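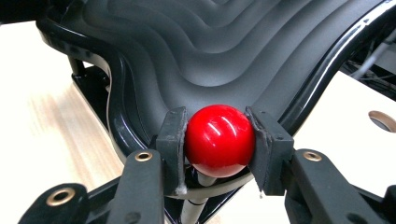
Reading the Bottom of Lake Prundby

Published 20 July 2019

The towed sonar unit that Clenireck sells to small survey crews weighs less than a car battery and runs off one. It is lowered from the stern on a coated cable, held a few meters above the lake bed, and pulled in straight lines at walking speed. Each pass covers a strip 22 meters wide. The strips overlap, and the software on board joins them into one map.

Lake Prundby is a hard place to use it. The water is brown with peat, and a diver's lamp is of little use below the first few meters. Optical cameras have been tried there twice and both sets of footage were set aside. Sound has no trouble with the color of the water, but it does have trouble with temperature. In summer a warm layer sits on top of a cold one, and the boundary bends the signal. An object near the edge of a strip can be plotted well away from its true position.

The usual fix is to lower a probe before work starts, record temperature against depth, and enter the result by hand. The Pichler probe does the job with a thin sensor on a reel. It stores 1000 readings, enough for several days, and sends them to a laptop through a short cable. The connector is the weak point. Its rubber seal has to be greased after every use, and the manual mentions this only in the parts list.

The present survey follows 37 lines, most of them running north to south. Two near the old ferry landing were shortened to keep the cable clear of the pilings. Data from the deep basin is clean. Data from the reed beds is not, as gas trapped in the mud returns a bright echo that hides whatever lies under it. Those areas will be run again in September, when the layers have begun to mix and the reeds are lower.

Processing is done in Neltarum, a program built for harbor work and adapted to lakes with a set of add-on files. It handles depth well. Its bottom-type labels were tuned on sand and gravel, and soft peat often comes out marked as silt. The crew corrects these by comparing the map with grab samples.

The finished map will serve as a baseline. The same lines are to be repeated in 2031, with the same spacing and tow height, whatever equipment is in use by then.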